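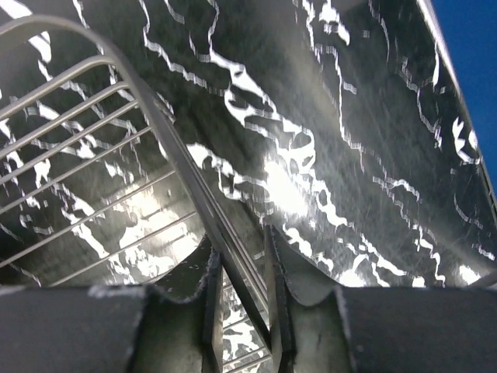
Setting up your sink rack and worktop dish rack

Section 4: Positioning, loading and everyday care

By now you should have both racks out of their wrapping and rinsed through with warm, soapy water (if you haven't, please do go back and do that first, as there is often a little dust left over from the packing). This section takes you through finding a good spot for each rack, loading them sensibly, and keeping the metal and the surfaces underneath looking nice for years to come. Take your time over it. Most people have everything in place before the kettle has boiled, and if you decide next week that you'd like it all the other way round, nothing here is fixed down.

4.1 Placing the sink rack

The sink rack is the flatter of the two, with crossbars running across a plain outer rail with rounded corners. It is meant for stainless steel sinks, though it will sit happily in ceramic ones too.

1. Empty the sink and wipe it dry with a soft cloth. Crumbs and grit trapped under the rail are the main cause of scratches, so do run your fingers over the steel before you go any further.

2. Push the four rubber feet on to the rack. They are a snug fit on purpose. If one refuses to go on, dip it in warm water for a minute and try again.

3. Lower the rack in level, using both hands. Please don't drop one end in and let the other follow.

4. Press gently on each corner in turn. If the rack rocks, turn it end to end and try once more. Many sinks slope towards the plughole more than you would think, and one way round usually sits better than the other.

5. Run the tap for a moment and check that the water drains away freely underneath.

Note: Fine marks in a steel sink are quite normal and come with ordinary use. They show most under a bright light and tend to blend together as the sink gets older. Rubbing at them with wire wool will only make new ones.

Caution: Never stand a hot pan straight from the hob on the sink rack. The feet will soften and may leave a mark on the steel that is very hard to shift.

4.2 Placing the worktop rack

The worktop rack has raised loops of coated wire along its side, and this is where your plates will lean. Choose a place close to the sink, away from the hob, and with enough room behind it that you aren't forever knocking it with the bread bin.

1. Clear the worktop and wipe it down, then let it dry completely.

2. If you have the drip mat (sold separately as the Lullden mat), lay it now, with the ridged side up and the lip facing the sink. If you don't have one, a folded tea towel does very well, provided you change it often.

3. Set the rack down with the loops on the side you reach from least. Right-handed people generally like them on the left, but Adi Oei in our Tembridge workshop has always had his the other way about and won't hear a word against it.

4. Leave a gap the width of two fingers between the rack and the wall so that air can get round.

Note for dark or glossy worktops: water spots show up a great deal more on a black polished surface than on a pale one, particularly near a window. Lift the rack at the end of each day and buff underneath with a dry cloth. On a surface with white veining, hard water marks can hide very nicely among the pattern, and you may not notice them until they have built up, so tilt your head and look along the worktop against the light every so often.

4.3 Loading the worktop rack

There is no strict order, but the rack is steadier and your crockery dries faster if you begin with the plates.

1. Shake off the worst of the water over the sink.

2. Stand plates on their edges between the wires, all leaning the same way. Leave a space between each if you have the room.

3. Put heavier ceramic pieces next, low down and towards the middle. Bowls and mugs should be tipped so that water can't pool in the base.

4. Finish with light things such as lids and plastic tubs, which can perch wherever there is a gap.

5. Cutlery goes in the separate cup, handles down for spoons and forks and handles up for anything sharp.
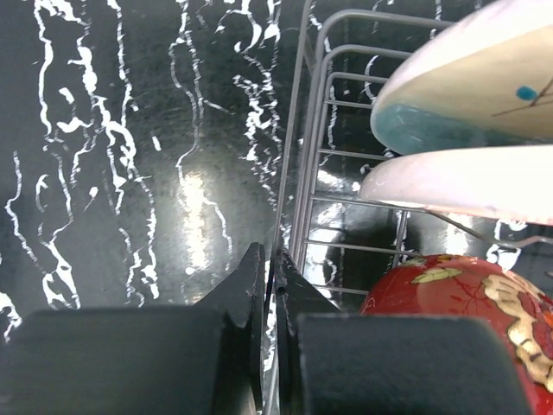
Fig. 4b. Two plates and a red ceramic piece in the worktop rack, on a black worktop with white veining.

Caution: Wine glasses and other fine stemware should not be stood in the plate loops. Dry them by hand, or lay them on a towel on their own.

Tip from Oriana Bravo, who looks after our customer letters: if you have one favourite piece of pottery that you'd be heartbroken to chip, wash it last and give it a corner of the rack to itself. She had so many notes about chipped bowls last September that we thought it only right to put this in.

4.4 Cleaning and care

Once a week, or more often in a busy household, give both racks a proper wash.

1. Take off the rubber feet and soak them in warm water with a drop of washing-up liquid.

2. Wash the racks with a soft brush, following the line of the wires. Pay attention to the joins, where limescale likes to gather.

3. For stubborn scale, use equal parts white vinegar and water, leave for around 5 minutes, then rinse very thoroughly. Keep vinegar well away from marble and other natural stone, which it will dull. If you're not sure what your worktop is made of, treat it as stone and do this job in the sink.

4. Dry everything with a towel before putting the feet back on.

Caution: Do not use bleach, oven cleaner or scouring pads on the coated wire. If the coating is chipped, dab the spot dry after each use and ask us for a touch-up pot. A small chip caught early is easily put right – a rusty one much less so.

4.5 If something isn't quite right

The rack slides about. Check that all the feet are on and clean. Soap film makes them slippery.

Plates fall forward. They may be too shallow for the loops. Try them a row further in, or lean two together.

Marks on the sink under the feet. These are nearly always soap and come off with a damp cloth.

A foot has gone missing. Spares come in packs of 4. Write to Sneha Tiwari at the Pretico parts desk, giving the rack size and whether it is for the sink or the worktop.

Section 5 covers the cutlery cup and the hanging hooks.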